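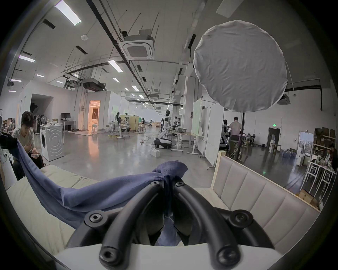
Svenja Lammers writes that anyone who can fold a fitted sheet alone should apply, and that the rest of us can be taught. She went through the last round at Graltwood and folded for the full session.

We are looking for participants for the next round of the Hemetti household folding sessions, starting in November. The work is ordinary housework: folding cloths, spreading and straightening sheets, making beds, and clearing small things off a bed before it is made.

What you will do

Each session lasts two hours, with a break in the middle. You will work at a bed or a sofa with cloths of different sizes. Some tasks are done alone and some in pairs, one person at each end of the cloth. You repeat the same task many times, so please be sure you are comfortable with that before you apply. 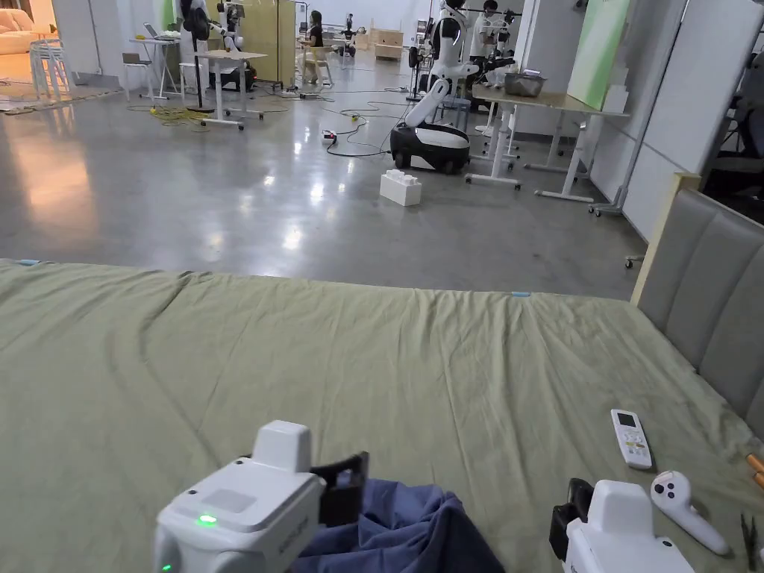 Bed with green sheet, navy-blue cloth and remote control.

Who can apply

You should be 18 or older and able to stand, bend and reach across a large bed. Both hands are needed for most tasks. No experience in laundry or hotel work is required, but tell us if you have it. Left-handed people are welcome — we had too few last time.

Wear closed shoes and short or close-fitting sleeves. Leave rings and bracelets at home. Lockers are provided.

Hours and pay

Sessions start at 9:30 a.m. and 1:30 p.m. You can sign up for up to 10 sessions, and no more than one a day. Payment is made by bank transfer at the end of the month. Travel costs are not covered.

How to apply

Write to Thijs Segers at the Graltwood front desk with your name, a phone number and the hours you are free. Put "Hemetti folding" in the subject line. We reply to everyone within a week. 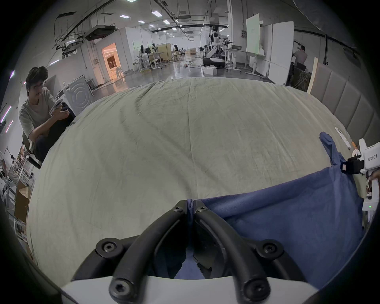
Do I need to bring my own cloths or sheets?
Everything is supplied, so please leave your own linens at home.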